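How Do We Sort Things?

Look in a kitchen drawer. The forks are probably in one place and the spoons in another. Somebody sorted them. Sorting means putting things into groups so that the things in each group are alike in some way.

People sort all the time. Stores sort food onto shelves. Libraries sort books. The post office sorts letters by where they are going. You sort when you match your socks.

What is a rule?

To sort, you need a rule. A rule tells you which group a thing belongs to. "Put the big buttons here and the small buttons there" is a rule. So is "Put the buttons with four holes in this cup."

The same things can be sorted by different rules. Take a box of buttons. You can sort them by color, by size, by shape, or by what they are made of. Each rule gives you different groups, and none of them is wrong. Which one is best depends on what you need. If you are fixing a blue shirt, color is a good place to start.

Sorting by two rules

Sometimes one rule is not enough. A library might put all the animal books together first. Then it puts those books in order by the author's last name. The first rule makes the groups. The second rule puts each group in order, so you can find one book without looking at all of them.

Sorting long ago

In 1916 the town of Pitska opened its first public library. It had 100 books and they all fit in one cabinet. The books were sorted by height, with the tall ones on the bottom shelf. That worked while there were only a few. When more books came, people could not find what they wanted, and the library changed to sorting by subject.

Sorting by color

Color is often the first rule children learn. It is quick, because you can tell red from green without picking anything up or measuring it.
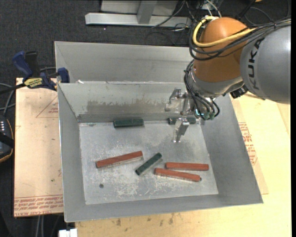 Red blocks and green blocks in a metal bin. What would your rule be?

Color does not work for everyone. Some people have trouble telling red and green apart. For them, a label or a different shape is a better clue.

Try it yourself

You will need a handful of small things from around the house, such as coins, buttons, and paper clips, and 2 bowls.

Think of a rule, but keep it secret. Sort everything into the bowls. Ask a friend to guess your rule. Then mix the things up and let your friend have a turn.

Words to know

Sort: to put things into groups
Rule: what tells you where a thing goes
Label: a word or picture that tells what something is

Updated February 2022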